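Community Help > Robotics and Automation > Kits and hire

Is the Gindero two-arm bench kit any good for drinks prep?

Asked July 2020

We run a small drinks counter and have the Gindero two-arm kit on trial from Fudell until September. I'm trying to decide whether to keep it. The rental is 300 a month with setup included. We want it to handle jars, bottles and a bar spoon on an ordinary table, with no fixed jigs.

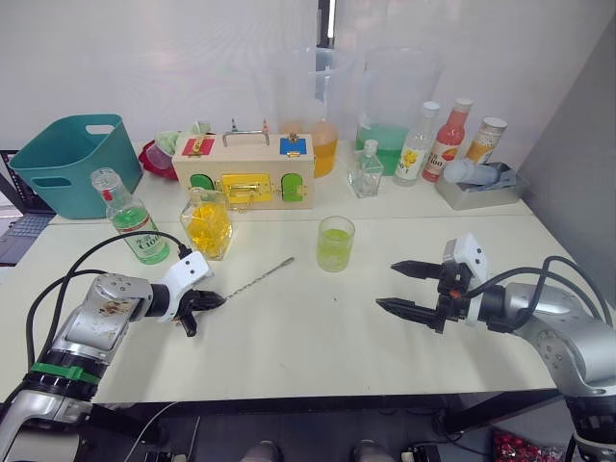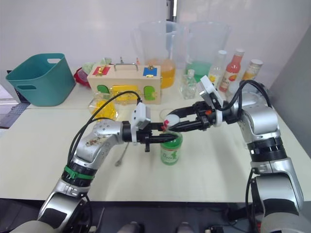
Both pictures are from the trial bench, with the spoon on the table under or beside the left arm.

What I'd like to know

1. Are the standard fingers all right for thin things like a spoon handle, or do I need the narrow set?
2. Does the wrist camera cable cause trouble over time?
3. Is the support any use once the trial ends?

The quote also has a training day on it and I can't tell if that's optional.

2 answers

Answer from Flangate workshop (accepted)

We've had the same kit for 4 months. Taking your points in order.

Fingers: a bar spoon flat on a hard table is one of the worst things you can ask for. The standard fingers kept pushing ours along. We put a thin silicone mat down and that cured most of it – try that before you pay for the narrow set, which was 88 for the pair when we bought ours. For jars the standard ones are fine.

Cables: leave more slack than the manual says. We had 2 connectors work loose in the first month, both on the wrist cameras. Clip the cable to the upper arm and check it when you start up in the morning.

Support: decent by email, slow by phone. Ask for Abdel Rahman cover in writing. That's the name of their on-site plan, and it isn't part of the basic rental.

The training day was optional for us. We skipped it and lost a week working things out, so make of that what you will.

Answer from a guest

Never used the bench kit but we had the single arm one and sent it back. Too slow for a busy counter. Might be different with two. Check your insurance as well.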